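FOOD HANDLING 2
Handout for Unit 6: Shell eggs, from delivery to storage

Read this before the practical. The unit covers receiving, grading and storing shell eggs in a small kitchen. Pasteurized liquid egg comes in the next unit.

1. What the shell does

An eggshell is mostly calcium carbonate and is full of tiny pores. Air and moisture pass through them, and so can bacteria. A thin outer coating, the cuticle or bloom, closes many of the pores when the egg is laid. Commercial washing takes most of it off – washed eggs have to be kept cold from then on.

Shell color depends on the breed of hen. It says nothing about freshness, flavor or food value.

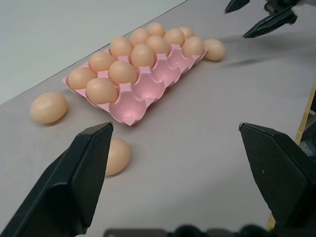
As an egg ages it loses water and carbon dioxide. The air cell at the blunt end gets bigger, the white thins out and the yolk flattens. In the United States, the grades AA, A and B are based on these changes and on the condition of the shell. Size is a separate matter and goes by the weight of the dozen.

2. Receiving

Check the delivery before you sign for it. Our two case studies, the Gameck bakery and the Boros canteen, use the same steps:

Read the temperature of the truck and write it down.
Open the top case and one from lower in the stack.
Reject any case with leaks, mold or a strong smell.
Move everything into the cooler within 30 minutes.

The last step is the Gameck house rule. Boros allows less time in June through August.

3. Storage

Keep eggs at 45°F or below, blunt end up, away from onions, fish and other strong foods. Eggs pick up odors through the pores. Use the oldest first. Do not wash them again, and do not top up a part-used tray from a newer case, or the dates get mixed.
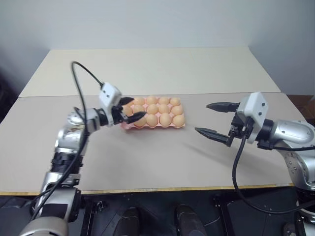

Fig. 2. Brown-shelled eggs in a pink plastic tray.

Plastic trays can be washed and sanitized between uses. Pulp trays cannot, and should be thrown out once soiled.

4. For the practical

Bring your log sheet and a probe thermometer. We will candle 58 eggs from the Nidimska farm and record air cell depth for each one. Read the section on candling in the course pack first.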